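Home | Kitchen | Laundry | Workshop | Ask Us | About

Cleaning Tips I've Stopped Believing

Wednesday, September 9, 2020
Reading time: 3 minutes

I have been reading kitchen hints for longer than I care to say, and most of them are copied from other kitchen hints. Every so often I try a batch to see what holds up. Not much did this time.

Start with baking soda and vinegar, the pair that supposedly cleans everything. Mix them and you get fizz, and what's left when the fizz stops is mostly salty water. The bubbles may loosen a little gunk in a drain. They won't clear a clog. Use soda as a scouring paste or use vinegar on kettle scale, one at a time.

Next, tea stains in plastic mugs. I've seen denture tablets, lemon halves, rice shaken with ice, and a $10 powder sold under the name Gusolero. I tried the lot. The powder worked about as well as a spoonful of baking soda and a damp cloth, and the soda was already in the cupboard.
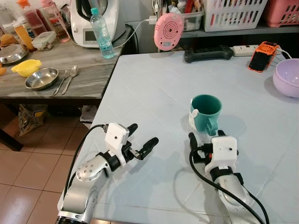 Bleach is the one people argue with me about. Yes, it takes the brown out. It can also leave a smell in plastic that hangs on for days, and I'd sooner drink from a stained mug. If you do use it, never put vinegar or ammonia anywhere near it, and rinse until you're bored.

Then there's the coffee grounds trick for drains. People swear it scours the pipe. Grounds clump, and they clump worse with grease. Put them in the trash or the compost.

Stone counters get the worst advice of all. Lemon juice "to bring up the shine" will etch marble, and so will vinegar, and no amount of buffing with a dish towel puts it back. A few drops of plain dish soap in warm water, wipe, rinse, dry. I was given a bottle of Marikar stone spray that promised 300 cleanings. I quit keeping track, and I couldn't tell its half of the counter from the soap half. 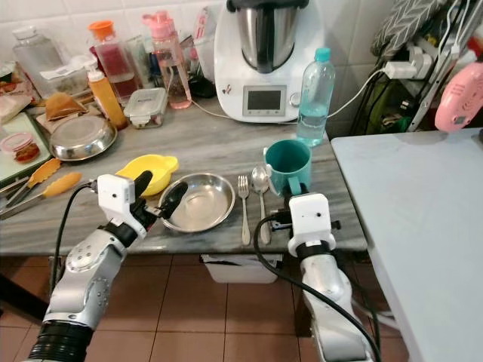
Marble counter, steel plate and a teal mug.

Sealing is a fair question. Put a few drops of water on the stone and wait 10 minutes. If a dark spot forms, the stone is drinking and a sealer may help — if it doesn't, save your money. Sealer slows down stains. It does nothing about etching, whatever the label hints.

Steel plates and bowls with rainbow marks are the one place I'll give vinegar credit. Wipe, rinse, dry with a soft cloth. Skip the steel wool.

Comments (3)

marblemom72: Wish I'd read this before the lemon. Two dull rings by the sink now. Can they be polished out at home?

Reply from the author: Light ones sometimes, with a polishing powder made for marble. Try a corner first and don't expect miracles.

porchlight40: Disagree on the denture tablets, they work great on my thermos.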